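Date: 25/12/2019
Subject: Re: [pick-cells] Bin picking budget for next year, what are people paying?
From: Ullitz workshop list member
To: pick-cells list

> We're pulling together a capital request for a second picking cell
> and Kevdale have quoted us for the full package: arm, gripper, 3D
> camera, their software licence and two days of commissioning.
> They claim 700 picks an hour on mixed items. Has anyone got real
> experience with that number? Our current cell is nowhere near it
> and the manager wants to know why we wouldn't just sign.
> The quote expires at the end of the month, if that matters.

It doesn't matter. Quotes from Kevdale always expire at the end of the month and then they get reissued with a new date on top. We've had three of them since October.

On the 700, ask what was in the bin. When we asked, it was cartons. Same size, matte finish, square corners, sitting in a plastic tote. I don't doubt the number for cartons. I'd be surprised if any of you have a job that looks like that, and if you do you can probably fix it with a chute and a pusher for a lot less money.

Our own trials are on an arm we already had, working out of a grey metal bin clamped to the bench, with whatever odd bits people brought in from home. Sunglasses, a calculator, toy bricks, that sort of thing. The bin was free, and I've come to think it was the most useful part of the setup, as every vendor who visits goes a bit quiet when they see bare metal.
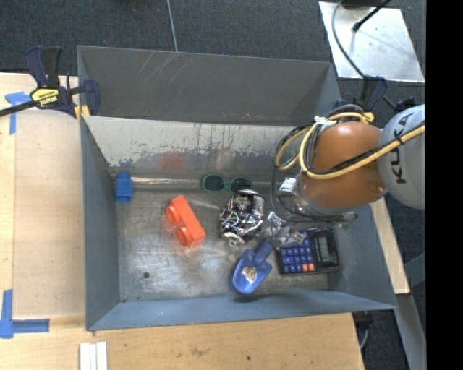
We logged 400 attempts on the mixed bin before we put anything in our own request. I won't post our success rate, partly because it's not great and partly because it would mean nothing for your parts. What I will say is that the failures weren't spread evenly. Shiny things and thin things accounted for most of the grief, and anything lying hard against a wall was a coin toss. If your product mix leans that way, budget for it now. A faster arm won't help you one bit.

Some things that were missing from the Kevdale quote we saw, so check yours:

Spare gripper fingers. They were listed as a consumable with no price beside them.

The licence renewal. Year one is bundled, year two is "by arrangement". Get the arrangement in writing.

Cabling and dress pack. Ours was an extra, and the lead time was 70 days when we finally got an answer.

Guarding. They assume you have it. If you're moving the cell, you don't.

Your own people's time. Two days of commissioning is two days of their person standing there. Our first cell took 21 working days from delivery until we'd let it run through a shift, and that was with someone who had done it before.

We also got a price from Zuvdale, who were dearer on paper but put the camera and the first two years of software in the one line, so the gap was smaller than it looked. I'm not recommending them. Their demo was cartons as well.

Somebody on here mentioned Chatzigeorgiou for refurbished arms a while back. Has anybody bought one and run it for a full year? If the arm is the cheap end of this (and going by our numbers it is), I'd sooner put the savings toward cameras and a decent test period.

As for your manager, I'd ask for a paid trial before the purchase order, using your own bin and a box of your own worst parts. Pick the parts yourself and don't send them ahead. Write the pass mark into the agreement, including what counts as a pick, because a part that gets lifted and dropped back in the bin was counted as one in the figures we were shown. Kevdale told us they don't do trials on those terms. They might for you. If they won't, I'd leave the money in the budget under a general line and go back to it mid-year.

Happy to send our costing spreadsheet off list. It's ugly and the freight tab is wrong.

--
You are receiving this because you are subscribed to pick-cells.
Please trim quoted text when replying.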